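Club robotique Robichaud
20 Feb 2019

1/ Bon, les gens, ça fait un moment que je vous promets des nouvelles du projet Drinow, alors je m'y mets, thread un peu long, prenez un café ☕ 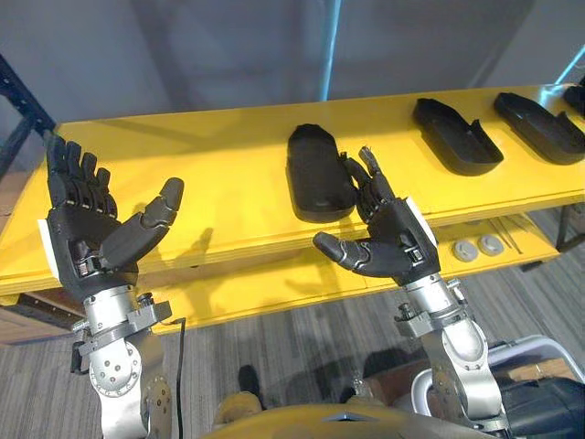
Les deux mains de Drinow, paumes vers l'avant, devant la table jaune.

14 partages · 9 commentaires

2/ Pour ceux qui débarquent : Drinow, c'est le projet étudiant du club de cette année. Deux bras, deux mains noires avec de vrais doigts articulés, et un objectif pour mars : passer la manche « manipulation » du challenge Pustico sans se ridiculiser (l'an dernier on a fini avant-derniers, je n'en parle plus, c'est du passé, j'en fais encore des cauchemars).

3/ La manche, en gros : on te donne des pièces d'atelier de chaussure, genre formes et semelles, et il faut les prendre sur la table puis les reposer au bon endroit. Ça a l'air tout bête. Essayez d'attraper une semelle par le rebord avec des doigts qui ne sentent rien et on en recause.

4/ La pose que vous voyez, on l'appelle « haut les mains » entre nous. Chaque séance commence par là : doigts vers le haut, pouces écartés, et on compare la gauche et la droite. Si un doigt plie plus que son jumeau d'en face, on recalibre AVANT de toucher à quoi que ce soit. Je le répète pour les première année qui me lisent en douce : AVANT !!

5/ Parce que oui, on a déjà sauté l'étape. Une fois. La main droite est descendue sur la table avec l'index beaucoup trop tendu et on a passé 3 séances à chercher pourquoi il grinçait. Une vis desserrée à la base. Trois séances pour une vis, j'ai failli me mettre au macramé.

22 partages · 17 commentaires

6/ Côté logiciel on tourne avec Tivura, notre petit programme maison (écrit par deux promos successives qui n'avaient visiblement pas la même idée de ce qu'est un commentaire). Il lit les positions des articulations, les enregistre, et permet de rejouer un geste. Rejouer, ça marche bien. S'adapter quand la semelle a bougé de 2 centimètres... on y travaille 😅

7/ Ce qui nous a fait le plus progresser cet hiver, c'est d'arrêter de viser le milieu de l'objet. On vient maintenant par le bord relevé, pouce à l'intérieur, les autres doigts dehors, et on serre tout doucement. On est passés à presque 80 % de prises correctes sur les semelles. En octobre on fêtait la moindre prise avec des cris, les voisins du dessous s'en souviennent.

8/ La forme arrondie, par contre, c'est une autre histoire. Rien à pincer, ça glisse, ça roule, ça se met de travers. On a essayé à deux mains, une de chaque côté, et c'est joli à regarder mais la synchro n'y est pas encore : la gauche arrive toujours un poil trop tôt. Si quelqu'un a déjà réglé ce genre de décalage, mes messages sont ouverts, je prends TOUT.

9/ Question qu'on me pose souvent : « vous êtes combien là-dessus ? » Quatre réguliers, plus ceux qui passent entre deux cours et repartent avec nos tournevis. (Rendez les tournevis. Je sais que vous lisez ce compte.)

10/ Autre question : est-ce qu'il faut être bon en méca pour venir ? Non non non. Moi je suis arrivée en ne sachant pas lire un plan, j'ai commencé par coller des étiquettes et ranger des câbles, et maintenant je rêve en angles d'articulation. On apprend en démontant, et surtout en remontant, c'est là que ça se corse.

31 partages · 26 commentaires

11/ Le programme d'ici le challenge : finir la prise à deux mains, refaire proprement la séquence de dépose (on lâche encore d'un peu trop haut, ça fait « clac » et ça me fend le cœur à chaque fois), et enchaîner le parcours complet sans intervention. On n'y est jamais arrivés du début à la fin. Il nous manque la dernière dépose, toujours la même, ça rend fou.

12/ Et il faut aussi écrire le dossier technique, que tout le monde repousse avec un talent remarquable, moi la première. Je le note ici publiquement comme ça je serai obligée de m'y coller ce week-end.

13/ Réponse groupée aux commentaires : oui, on fera une vidéo quand la prise à deux mains sera présentable. Non, il ne sait pas encore faire coucou, mais vu le nombre de demandes je crois que ça va finir dans Tivura avant la dépose 🙃

14/ Voilà, je retourne à ma main gauche trop pressée. Si vous voulez venir voir une séance, écrivez au compte du club, la porte est ouverte (et apportez des gâteaux, ça aide énormément à la calibration).

18 partages · 12 commentaires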